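3.2 Open crates and the order of picking

Loose vegetables in open wooden crates turned out to be a delight to study! A crate has no front row and no label facing out, so every pick changes the pile a little, and the next shopper meets a slightly different one. We logged 1354 picks across 16 crate layouts, and the crates sitting side by side (carrots, cucumbers, bitter melons) gave us the richest material by far.

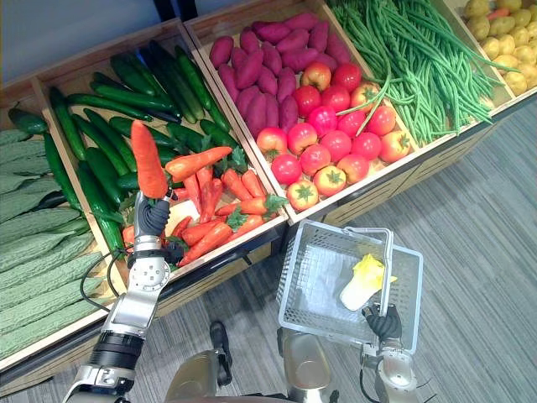
Figure 3. Picking from the carrot crate, with a napa cabbage in the wire basket.

What goes into the basket first matters just as much. A cabbage is bulky and takes up the floor of a basket quickly, while carrots and cucumbers can slide in beside it. Hinrichs and Urio, who coded the picks separately, disagreed on only 113 of them, mostly where a hand hovered over one vegetable and then settled on its neighbor. We kept those hesitations as a group of their own, and they are wonderful to look at. Long, ridged bitter melons drew plenty of them. Section 3.3 takes up the three layouts in which the crates swapped places.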